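Living off the mains: a talk with a water tester

The woman I have come to see has spent most of her working life looking at other people's water. She runs Hirorus, a small firm that tests and repairs private supplies - springs, wells and boreholes - in the valleys north of Drarwood. She prefers not to have her name printed, as half her customers are also her neighbours.

We met on a Sunday, the only day her phone is quiet. I began by asking what people get wrong when they buy a house that isn't on the mains.

"They ask if the water is good," she said. "The seller says it's lovely, they've drunk it for years. That tells you the seller is used to it. Ask where it comes from, who else takes from it, and when it was last tested. If they can't tell you where the spring is, go and find it before you sign anything."

She once spent a whole afternoon looking for a spring at Fedoruk, a farm with three cottages sold off from it. The deeds said the source was 173 metres from the back door. It was under a bramble patch on the far side of a field that had changed hands twice, and the lid of the chamber had slipped. There was a frog inside and a good deal of leaf mould.

"Everybody in those cottages was perfectly well. But they had a new baby coming in one of them, and a baby is a different matter."

The first job at a place like that is dull. The chamber is emptied and scrubbed, the lid is put right, and a fence goes up to keep stock away. A shallow ditch on the uphill side carries off surface water. Only after that does she talk about filters.

"People want to start with the gadget under the sink. If you've got sheep standing on your spring, the gadget has a hard life."

While the work is going on, the house has to drink something else. She tells people to buy in bottled water for drinking and teeth, and to keep more of it than they think they will need.

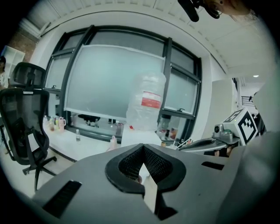
A large plastic water jug with a red and white label.

I asked how much a household gets through. She said it depends on the age of the children and whether anybody gardens. One family kept a log for her when their pump was failing, and over one week they drew 1,652 litres. They had guessed at half of that. A dripping overflow in the loft turned out to be a fair share of it.

She is not keen on naming makes. She fits Umuvo lamps in most houses because she can get the spares, and she says any decent ultraviolet unit will do the job if the water going into it is clear. If it is cloudy the light can't get through. The lamp needs changing every year, even though it still glows, and this is the part of the work she finds hardest to get across.

"They look at it and it's blue, so they think it's working. I write the date on the casing in marker pen. Then I come back and it's three years old."

And the cost? A test is the cheap part, she said. A new borehole is the dear part, and she has talked more people out of one than into one. Drilling takes a day or two. The water that comes up may be full of iron, and then you are paying for a second lot of kit to take it out again. She has seen white baths go orange in a month.

The dry summers have changed her year. Springs that used to dip in September now dip in July, and some stop. She gets the same call each time, usually at about teatime, from somebody standing at a kitchen tap with nothing coming out of it. She has started asking customers to measure the flow with a bucket and a watch once a month and to write it on the wall of the pump shed.

"Six minutes to fill the bucket, that's what one of them had last August. It used to be under one. If they hadn't written it down they'd have told me it was always a bit slow."

I wondered whether people shouldn't simply be joined to the mains. She shrugged at that. Some 62 houses on her books could be connected if the owners paid for the pipe, and in her view perhaps a third of them should be. 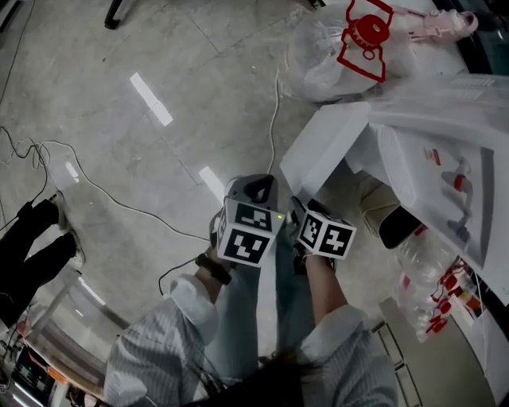
One of her customers, asked later about this, disagreed and said that a pipe up the lane would cost more than the car, the roof and the cooker put together, and that the spring had never failed in 30 years until the trees were planted above it. The quarrel over those trees is still going on.

She has heard that argument too and doesn't take sides. Young conifers drink a lot, she said, but so does a dry spring and a hot June, and you would need years of bucket readings to tell which was to blame.

Before I left I asked what she drinks at home. Her own house has been on the mains since before she bought it. She finds it tastes of chlorine, so she leaves a glass jug in the fridge overnight with the lid off, and she still tests it once a year from habit.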